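We use cookies to remember your login and keep the board running. Accept / Settings

Reading time: 2 min

Keeping one snack tin from turning into a junk drawer

teapot_tuesdays
So I have tea most afternoons at my desk, and my snacks live in a rectangular tin with a shiny gold inside. I love that tin! But every time I sort it I end up with a mess again by the weekend. Do you all sort by size, by flavor, or just dump it in? I've got little wrapped candies, a chocolate bar and a couple of those big foil packets that puff up and take all the room.

grollier_fan
Dump it in. It's a tin. Mine is an old Grollier biscuit one and I shake it until the lid goes on.

mossyoak66
Please don't shake it, that's how you get crumbs in every corner. I lay the flat stuff down first and stand the packets up along one side. I did this for 7 years with a Zurkix lunch box and never had a crushed cracker.

grollier_fan
Seven years of standing up crackers, wow. They taste the same broken.

mossyoak66
They do not!!

quietkettle
I'm with mossyoak on this one, but I'd leave the foil packets out altogether. They're mostly air. Keep them in a drawer and save the tin for small things you'd offer somebody with their tea.

teapot_tuesdays
OK, I took everything out and started over with the small stuff on the left. The BAMI tin is the one I mean, the dark red one with the rabbit on the front.
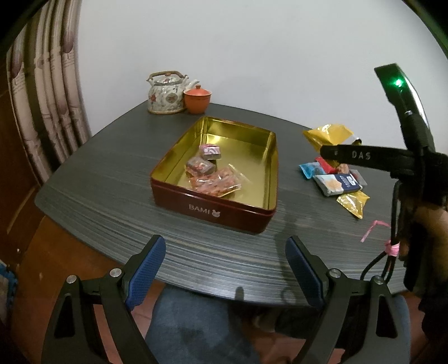

I'm torn about the chocolate bar. It would probably go in if I laid it at an angle, but then it hogs the whole right half, and I was hoping to get the light blue packet in there too. The gold ones I'm giving up on, quietkettle wins that round.

quietkettle
Ha, thank you. Bar goes in last, on top. And I want that teapot, the handle is gorgeous.

grollier_fan
Or eat the bar now. Problem solved in 2 minutes.

mossyoak66
For once I agree with grollier. Then put the red packet in where the bar would've gone.

teapot_tuesdays
Fine, kettle's on. I'll try the red one after.

Related threads
Demirtaş tea glasses: wash by hand or not?
Is the Flemton bread bin worth it
Tins with tight lids, how do you open yours
September pantry clear-out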